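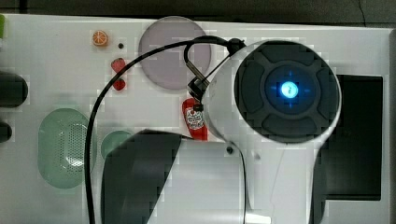

CHAPTER 5
Setting Out: Plates, Trays and Play Food in the Early Learning Room

Learning goals

On completing this chapter, students will be able to:
explain why the arrangement of materials on a table shapes what a child does with them;
select a work surface and containers suited to a sorting or serving activity;
plan, set out and pack away a pretend food activity for a small group;
record observations of a child's play in the form required by their placement centre.

Key terms: invitation to play, set-out, boundary, loose part, serving play, return tray

5.1 Introduction

Few activities in the early learning room are as durable as the pretend meal. Children who will not settle to a puzzle will often spend a long time moving fruit from one dish to another, offering it to a neighbour, taking it back and starting again. The materials are modest. A plate, a tray and a handful of play food will serve, and a centre with a limited budget is at no great disadvantage.

The chapter opening photograph includes a round lavender-pink plate and a green oval tray with a perforated surface, both on a white tabletop. A small orange slice and two small red pieces resembling strawberries lie on the table itself. Students should consider what a child arriving at such a table might do first. Some will fill the plate. Others will gather the red pieces together and leave the orange slice where it is. A third group will ignore the food and turn their attention to the tray, running a fingertip over the holes.

None of these responses is incorrect. The educator's task at the set-out stage is to make several of them possible and then to watch.

5.2 Surface and colour

A plain surface is recommended for most sorting and serving work. Patterned tablecloths, however cheerful, make small pieces difficult to find and lead to losses at packing-away time. White, pale grey and light timber are all satisfactory. Where the tabletop is glossy, check for glare from windows at the hour the activity will be offered – a table that is comfortable in the morning may be unpleasant after lunch.

Containers should differ from one another in colour and, where possible, in shape. A child asked to put the strawberries "on the round one" is practising a different skill from a child asked to put them "on the pink one", and a well-chosen pair of dishes allows the educator to move between the two.

5.3 Case study: the Toft room

In March, Lilla Bakos and Jade Bélanger reviewed the play food held in the Toft room at the Evilthorpe Children's Centre. The collection had grown through donations to 262 pieces, kept in a single deep tub. Children tipped the tub out, and little serving play followed. The two educators withdrew most of the collection to a storage cupboard and kept 70 pieces in rotation, of which 28 were offered on any one day, divided among the tables.

Bélanger's notes from the following fortnight record longer conversations at the table and more frequent requests for a particular item by name. Bakos noted a difficulty as well: two children who had enjoyed the tipping now tipped the plates. A separate pouring activity was provided for them on the verandah.

Before reading further, sketch a set-out for four children using two containers and no more than a dozen pieces of play food. Keep the sketch for use in Section 5.6.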